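Prondholm Tannery Site

The Prondholm Tannery Site is a stretch of former industrial land on the south bank of the Nelow, a slow and rather muddy river that has had a good many uses over the years. For most of its working life the land held a leather tannery, and later a small dye house and a coal yard. It is best known today for the long cleanup of its soil and groundwater, and for the row of homes and the riverside meadow that came afterward.

Background

Tanning came to this bend of the river for the usual reasons, which were plenty of water, plenty of oak bark from the hills, and a town that was happy to have the smell kept downwind. The earliest buildings were little more than open sheds over a line of pits, where hides sat in bark liquor for months at a time. Older maps mark the place simply as "Skin Yard," and people in town still call it that, even people who moved there long after the last hide was gone.

As trade picked up, the owners switched from bark to chromium salts, which did the same work in days. The new method needed drums, boilers and a brick settling tank, and it left behind a gray sludge that was spread on the low ground to the east. At its busiest the tannery employed 200 people. The dye house opened next door to use the same boilers, and a siding was laid to the coal yard, part of which can still be traced along the back fence of the present gardens.

Closure and survey

The tannery closed when its largest buyer moved to imported leather, and the buildings stood locked for years before they were taken down. The floor slabs stayed put, and so did everything under them. The first proper look at the ground was led by Kipchumba Laizer, who began, sensibly enough, by sitting down with the old maps and rent books and working out where the pits had been. Several turned out to be well outside the line of the last buildings, under what everyone had taken for ordinary pasture.

His team then dug 57 trial pits and drilled 9 boreholes. Chromium was found through most of the made ground, with arsenic near the old hide store and tar beside the coal yard. Groundwater under the eastern part carried traces of solvent, thought to have come from the dye house. The natural clay below was in much better shape, and it had kept the worst of the trouble from sinking any deeper.

Cleanup

Work was carried out by the contractor Mrema to a plan drawn up by Dennis Simiyu. The slabs were broken up and crushed for reuse, the tar was dug out and taken away, and the sludge ground was stripped back to clay. Soil that could be treated was mixed with a binder on the spot and laid under the new road. Wells along the river edge drew out the tainted groundwater and passed it through carbon filters.

The job was not a quiet one. Neighbors complained of dust and of trucks on the narrow bridge, and a public meeting was held on 4th August, at which it was agreed to dampen the haul road and to stop truck traffic during school hours. Trucks were also sent round by way of Dridari, a longer trip but one with a decent road the whole way.

Present use

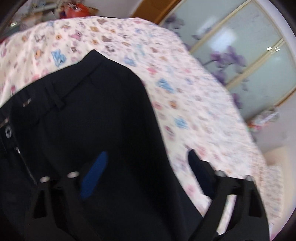
According to Shabani Makori, the meadow is the part that people underrate, as it takes the spring floods that used to end up in the cellars along the lane. The homes themselves stand on the higher western half, over a gas membrane and a layer of clean soil deep enough for vegetable beds. The meadow runs for 400 yards along the water and is mown once a year. Two of the river wells were kept and are sampled every April.

One brick wall of the settling tank was left standing near the footpath, with a bench set against its sunny side. Myroslav Hordiienko has argued that the tank predates the chromium period and was first built to wash bark, though the rent books for those years are missing and the point remains open.

See also

Leather tanning
Brownfield land
River Nelow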